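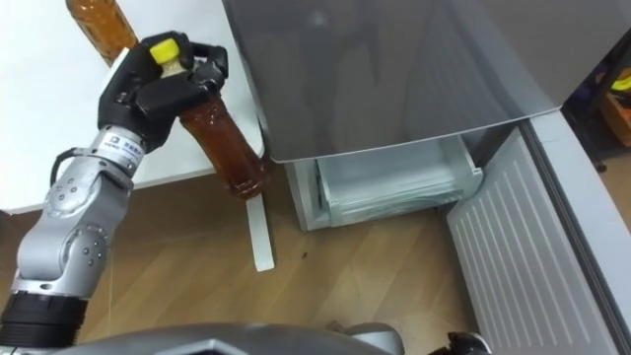

Figure 3.1 A robotic hand gripping a bottle with a yellow cap.

Chapter 3: Reading the Draft

Before a single minion falls, a pro match is already well under way. Welcome to the draft – my favourite part of esports, and the part new analysts skip most often!

In this chapter we follow two coaches, Kevser Yalçınkaya of Trilthorpe and İlker Bayram of Haltinix, through one best-of-three series played in September. Yalçınkaya loves early picks that can fill several roles. Bayram holds his counter-pick for as long as the rules let him, and it's a delight to watch him do it.

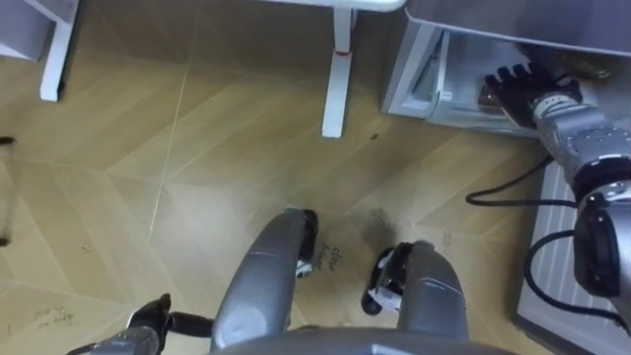 Figure 3.2 A black multi-fingered hand at an open drawer.

You'll learn to record each ban, label each team's win condition and spot a flex pick before the casters do. Keep your notes from Chapter 2 handy, especially the table of lane match-ups. 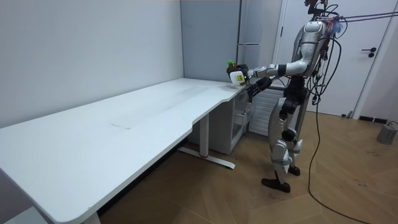 We finish with a practice set of 13 drafts from the Clindo Cup, chosen from an archive of more than 2000. Cover the results column, have a go at predicting each winner, and write down your reasoning as you go.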